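Speaker notes - the evening talk on small-town rental houses, Alvarado library, February

Water bottle on the left, clicker on the right. Start slow, people will still be finding chairs.

Hello everyone, and thank you so much for coming out on a cold night. I know a good many of you have a spare house, or half a house, or your mother's old place sitting there with the heat turned down, and you've been wondering whether to rent it out. I wondered for years myself, so you're in good company.

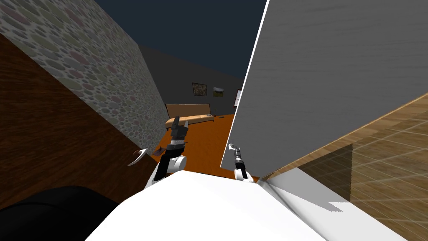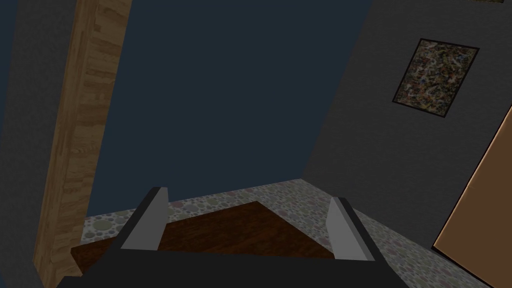
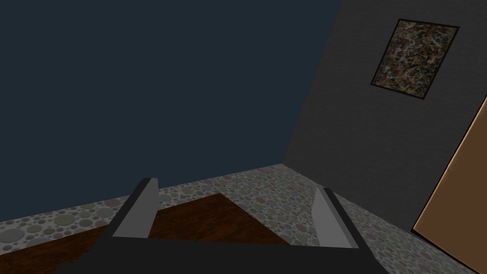
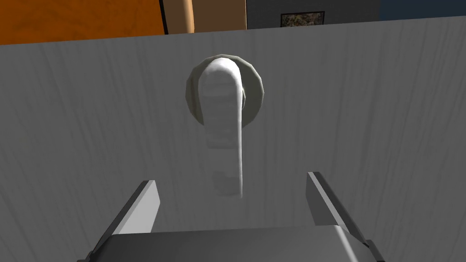

(Pause here, let them settle. Then the Plerkirgate story.)

My first rental was a little two-bedroom on Plerkirgate, 846 square feet, and I was so proud of it that I nearly gave it away. I asked 800 a month, and that was the number I'd paid for my own apartment when I was young and had never thought to update. The phone rang all afternoon! I should have taken that as a hint, but I was just delighted to be popular.

So, the first thing I'd love you to do when you get home is look up what places near yours are renting for right now. Go and see a couple of them if you can. Talk to the owners - most of them are happy to chat, and one lady over in Sotside gave me coffee and her whole lease to read.

(Ask: who here already rents something out? Wait for hands. Really wait this time.)

Now, the lease. Please have one, even for your nephew. Maybe especially for your nephew. Mine runs 3 pages and I read it out loud with every new tenant at the kitchen table. It takes a while, and I do get teased for it, but we both know who shovels the walk and who calls about the furnace.

Repairs next, and I'll try not to go on too long. (I always go on too long here - check the clock.) Keep a notebook for each house. Write down the paint color in every room, the filter size, and the year of the water heater. I skipped the paint part at Plerkirgate and ended up redoing a whole hallway over one scuff, which came to $276 with the good rollers, and I still think about that hallway.

I keep my notes in Flamutell these days, the little record-keeping program, but a spiral pad did me fine for a long time and I won't hear a word against it.

Then there's the matter of being a decent landlord, and I suppose it's what I care about most. Call before you come over. Return the deposit promptly, with a note saying what you kept and why. If the heat goes out at nine at night, pick up the phone at nine at night, even if all you can say is that help is coming in the morning and you're bringing a space heater over now.

(If there's time: the story of the garden hose. If not, skip to questions.)

Sample leases are on the table by the door, so please take one. I'll be here until they turn the lights off, and I'd love to hear about your houses.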